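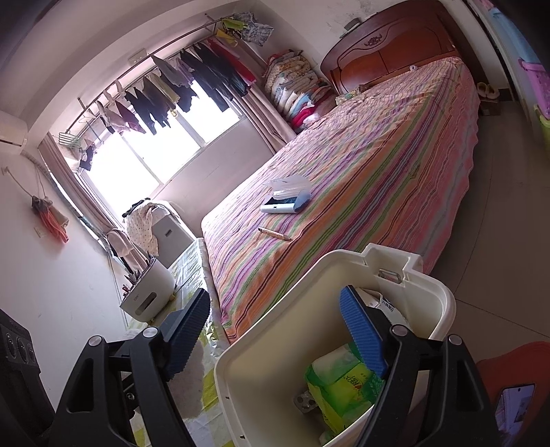 *A bedside basket in use: tissues, a blister pack and a paper box, kept on the floor at the foot of the bed.*

The case against the bedside cabinet is mostly a case about drawers. A drawer conceals its contents, holds more than it needs to and is sorted only when it jams. I have argued for some time that small things used in a bedroom should live in a single open container with a fixed capacity, and that the container should be moved to wherever the person is.

A plastic basket does this adequately. The walls are high enough to keep a blister pack upright against a roll of tissues, and low enough that everything inside can be identified from standing height. Rounded corners are easier to wipe than square ones. A handle on the rim allows the basket to be shifted with one hand, a real consideration for anyone who is ill, elderly or carrying a cup.

Genowefa Sikora disagrees with me on the matter of the floor. Her view is that nothing a person needs at night should be below mattress height, and that a basket at the foot of the bed will be kicked. I accept the second point. On the first, I would separate storage from use. During the day the floor is a reasonable place for the basket, as it leaves the bed clear for folding and sorting. At night it should go on a chair within reach. Medicines are the exception where there are children or animals in the house: those belong in a closed cupboard, high up, and no arrangement of baskets changes that.

Capacity matters more than material. When I refitted my own room in May I measured what I kept near the bed and found 16 separate articles in the drawer, of which I used five in an ordinary week. The rest were spent batteries, a duplicate thermometer and paper. I replaced the drawer with a basket 335 mm long and have not needed a larger one.

The bed itself is the other half of the problem. A double bed is the largest flat surface in most homes, and it collects whatever is put down on it. An open case and a pencil left on a bedspread are easily dealt with while it is light. On a strongly striped cover they are harder to pick out than on a plain one — a thin pencil lying across diagonal bands can be missed altogether. I would not give up a cheerful bedspread on that account, but I would clear it before drawing the curtains.

Quilts I treat differently. A tall stack of folded bedding in the corner beside the headboard is often called clutter, and I think wrongly. It is visible, it can be aired, and the layer wanted is found by its colour. Telmo Urquijo keeps his in vacuum bags under the bed and spends every cold evening looking for the right one. The only rule I would add is to put the heaviest quilts at the bottom and to keep the pile clear of the window, where strong daylight will fade the prints.

The tissues are a small matter on which I hold a firm opinion. One box on the mattress near the headboard and a spare roll in the basket is the correct number for a double bed. The spare stays in its wrapper until the box is finished.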